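To: The Garholm sourdough and home milling list
Subject: Re: [garholm-bread] Rye starter smells like nail polish, crumb is gummy
Date: September 2021

On the list, someone in Atwood wrote:

> I have been keeping a rye starter since spring and it was fine until
> I went on vacation. Now it smells like nail polish remover and has
> a gray liquid on top. I poured the liquid off, fed it twice, and
> baked the house loaf from the list files anyway. The crust was good.
> The inside was like wet putty and stuck to the knife, and it was
> still like that the next morning. I used 80 percent whole rye from
> Lins, fresh milled. My oven runs hot so I took it out early.
> Should I throw the starter out and start again? My sister-in-law
> says yes. Also, is there any point in buying a proofing box?

Please don't throw it out. Your sister-in-law may be right about many things, but a starter that smells like a nail salon is a hungry starter, and the cure for hunger is lunch. The gray liquid is more of the same complaint. I once left mine at the back of the fridge from November until the tulips came up, and it had turned a color I would rather not put in writing. Four days of regular meals and it was raising bread again, with no sign of a grudge.

Two feedings aren't enough, though. Take a spoonful from the middle of the jar, put it in a clean one, and give it a lot more flour and water than seems polite. One part old starter to five of each, by weight. Do it again when it has risen and just started to sag. Keep going until the smell goes back to sour apples, or yogurt, or whatever yours smelled like when you two were on good terms. Then bake.

Now, the putty. You have three suspects and I think all of them did it.

The first is the starter, which we've covered. Rye flour is full of enzymes that chew up starch while the dough sits there and also during the first part of the bake. Acid slows them down. A weak starter doesn't make enough acid in time, so the enzymes have a party and you get the cleanup.

The second is the flour. I like the Lins rye and I've bought it for years, but this season's bags have been lively. Two other people wrote in over the summer about sticky crumb from it, and the thread is in the archive under "Lins again." A wet harvest will do that. You can use it at a lower share, say half rye and half bread flour, until you're through the bag. Or do what I did, and make crackers, and then more crackers, until the people you live with ask to have a word.

The third is "I took it out early." I'm sorry, but I did laugh, in a friendly way. Rye at that percentage wants a long bake and doesn't care how the crust looks. If your oven runs hot, turn it down and leave the bread where it is. The house loaf calls for 226 grams of soaked grain on top of the flour, and all that water has to go someplace. Get a probe thermometer and don't take the loaf out until the middle reads 205 F or a bit over. Color is no help at all. I've had loaves the shade of a church pew that were pudding inside.
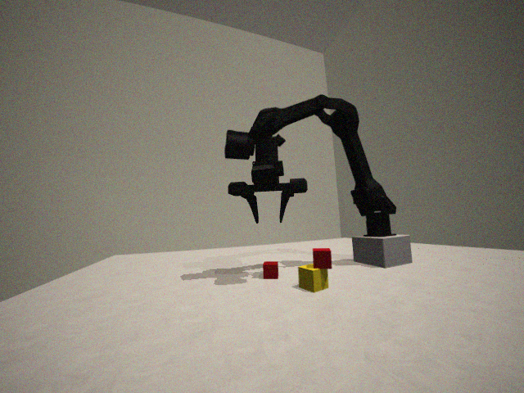

And then you have to wait. The recipe says a full day before slicing, wrapped in a towel, and I know everyone reads that as "until it's cool enough to hold." Two days is better. I hide mine in the bread bin under a loaf of something less interesting.

About the proofing box. I have owned the Bukuldale one, the big folding kind, and it does what the leaflet says. It holds a temperature, it folds flat, and it takes up the whole counter while it does the first of those. I used it every week for one winter. Then I used it to keep a plate warm. It now lives in the garage, holding up a can of paint. My starter lives in the oven with the light on and a note taped to the door, the note being there on account of an evening when somebody preheated for pizza. If your kitchen is freezing from fall to spring, buy the box. If not, buy a roll of tape.

Since you mention milling your own, or at least buying it fresh: try sifting out the coarsest bran and using it in the soaker with boiling water. It softens up and the crumb cuts more cleanly. I don't have a good explanation for this. There's a long argument about it in the archive, message 629 if you want to read the start of it, and I'd stop once people begin quoting their own earlier posts. I was one of them.

A few loose ends from the rest of the digest while I'm here:

To whoever asked if you can freeze the house loaf: yes, sliced, with paper between the slices. Toast from frozen.

The person selling the hand mill in Atwood should say whether the stones are included. I'm asking for a friend who is me.

And could we please trim our quotes? The last digest had the caraway question in it so many times that I started to have opinions on caraway. (Leave it out. If you must, grind it.)

Back to the rye. When you bake it again, write down the flour weights, how long the dough stood, and what the thermometer said, and post it even if the loaf is bad. Bad ones are more use to the rest of us, and a good deal more fun to read. If it still comes out gummy with a happy starter and a proper bake, then I'd blame the bag – and I have a very decent cracker recipe.

--
Sent to the garholm-bread list. Reply goes to everyone, so think it over.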